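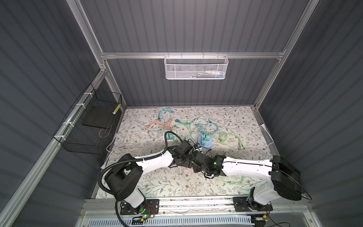
Reading time: 5 min

Handout: Good practice for two-arm cells handling cables and chargers

Cables are a brilliant teaching subject. They bend, they snag, they hide under each other, and they punish sloppy cell rules faster than any rigid part will. If you can write sound working rules for a bench covered in charging leads, you can write them for almost anything!

Start with the words, as they trip people up every year. A hazard is something that could cause harm. Risk combines how bad that harm would be with how likely it is. The assessment covers the whole application: arms, grippers, parts, fixtures and the person reaching in to sort out a knot. A fresh gripper or a new kind of part means you open the assessment again.

House rules for the practical

1. One person holds the enabling device, and that person gives the word before anyone reaches in.
2. Both arms stop together. Stopping one while the other still holds the same cable is a classic fault in student plans.
3. Cables that are being handled stay unplugged from the mains. Look at both ends, please – a power strip in a heap of leads is easy to misread.
4. Keep the arm's own cabling and the work cables apart in your thinking and in your drawings. A loop of lead caught round a base can pull on either.
5. Set a pull limit for each gripper and write it on the cell sheet. For the Godinho exercise we use 24 newtons.

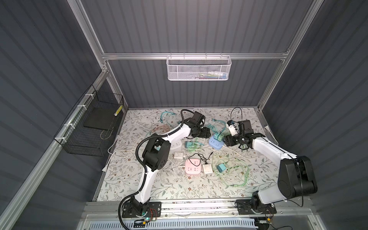

Rule 2 deserves more time than it usually gets. When two grippers share a flexible object, a safe stop has to include what happens to that object. Do the fingers stay shut? Does one let go first? Write the answer down, then test it at low speed with a spare lead. I love this part of the session, and groups nearly always change their plan after the first try.

Recording faults

Use the Hevo log sheet. Note the task, the arm, what it was holding and who reset the cell. "Cable problem" is no use to the next group; "left gripper closed on two leads" is lovely.

Before the next session

Read the Sorkier case and draft a one-page stop plan for a shared cable. Bring it on paper, with your questions in the margin.

Updated May 1, 2025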